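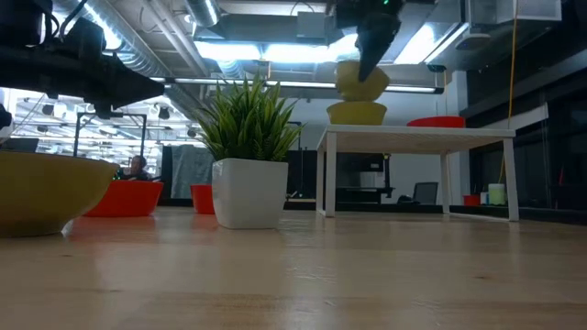
Kwabena Aidoo wrote under my earlier post that a fixed price per person is the only fair way to share the cost of a common supper, and that everything else ends in bad feelings.

How to share the costs of a neighbours' supper?

Tamara Neagu
In our building at Perkach we eat together once a month, in a different flat each time. The host does the shopping and afterwards we divide the bill. In the beginning this was easy, but now it is not. One family comes with three children who eat mostly bread. Another neighbour drinks no wine and pays for it all the same. In July the bill was 283 and I was the host, and until today two people did not pay me. I don't want to send a reminder every week, and I also don't want to stop the suppers. How do other people arrange this?

Obed Agbenyega
Everybody brings a dish. Finished.

Marisol Tapia
We had the same trouble and I can tell you what we do now. Each adult pays six into a tin before the supper, children over ten pay half, and the small ones eat free. The host can spend only what is in the tin. If he wants to cook something more expensive, it is his own decision and his own money. Wine is outside of it — who wants to drink brings a bottle.

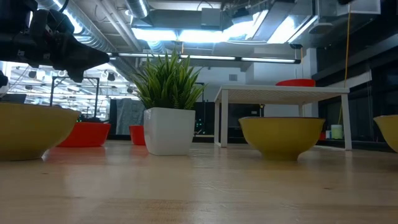 It is important that the money comes before, when people tell you they are coming. After a good meal nobody likes to look for coins. If something is left in the tin, it stays there for the next host, and last winter we had 101 saved in this way, so we made one supper without any payment.

For the old debt I would write one time only, privately, with the exact amount and a day until which you would like to have it. If they still don't pay, I would let it go, but they must put money in the tin like everyone else.

Tamara Neagu
Thank you, Marisol, I like the tin. Obed, we tried it with dishes, and we had four potato salads for 22 people. I will propose six per adult at the next supper and write here how it went.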